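Resetti open day: soft goods, softer numbers

Visited 6/8/19

I have been to enough factory open days to know the order of things. First the coffee, then the film, then a walk past machines that are running slower than they would on a normal shift, then the shop. Resetti, which makes padded jackets, pillows and quilts, kept to the order except that the coffee ran out before the film.

I went because of the claim printed on all their packaging this year, that the filling is "renewed." I wanted to know what that meant. Recycled? Washed? Bought from someone else and given a new name? I came home knowing more than I did, which is still not very much.

I had taken a room in Grullari the night before, a short bus ride from the plant. White walls, bright paintings, a pale pink sheet that no iron had been near in a while. After an evening with the Resetti catalog I was seeing padding everywhere.

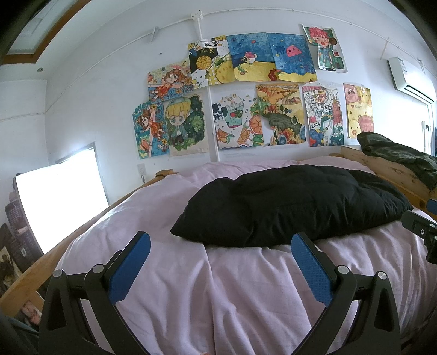
Pink sheet, black padding. The room in Grullari.

The tour started at 9 and our group was 30 people, too many for a building with narrow walkways. If you stood at the back you heard the compressors and the occasional word like "heritage." I pushed to the front, which I recommend if you go.

Our guide was Cinzia Serra, who runs the filling floor and clearly knows it. When she talked about her own work I believed every word. She explained how the fiber is opened up before it is blown into the shells, why the corners of a pillow are always the first place to go flat, and how a sewer can tell by hand that a panel has been underfilled. She let us feel two sample panels, one filled properly and one short, and most of us picked the wrong one. I was one of them.

Then we got to the sorting hall and the answers got shorter. The sign on the wall says that 70 percent of the filling is renewed. I asked, 70 percent of what? Of the weight in each jacket, or of all the fiber the company buys, or of one product line? Ms. Serra said it was a question for the office. The man from the office said it was an average. An average over what period he would have to check, and he wrote down my email address on the back of a floor plan. I have heard nothing yet.

The fiber comes in pressed bales from a supplier called Kahraman. We saw the bales, and they looked like bales. What they were before they were bales is the whole point of the claim, and there was nothing on the labels I could read that would settle it. A woman next to me asked whether any of it was old quilts collected from homes, as the leaflet suggests. The reply was that this was "part of the vision." I took that as a no, or at least as a not yet.

The wash test was better. They have a row of machines that run finished jackets over and over, and they put the failures on a table where anyone can look at them. Lumps, split seams, filling that had slid down to the hem. I wish more companies did this. I would have liked to see the dates on the tags, but I'll give them credit for the table.

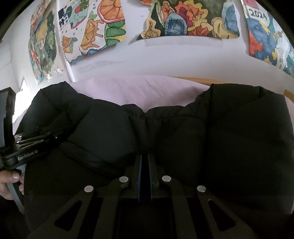 Black and padded again, under the paintings.

Lunch was in the yard. Rice, beans, a decent flatbread, and a speech saying the plant now turns out some 3000 pieces a week in season. It was August and I counted that as one more number to take home and wonder about.

The shop is through the old loading dock. The pillows are good value if you don't mind seconds. The jackets, in a line named Urkus, cost about what they cost in town, in spite of the big "factory price" banner. I compared the collars and cuffs on a few and found the stitching neat - neater than on the coat I have worn for years. The "renewed" tag on the sleeve has a little leaf on it and no figures.

Would I go again? For the filling floor, yes, and for the table of failures. I would skip the film. If you are going mainly to find out where the fiber comes from, write to the office first and see if you have better luck than I did. Bring your own coffee, and sit on the left side of the bus going back, as the right side gets the full sun all the way to Grullari.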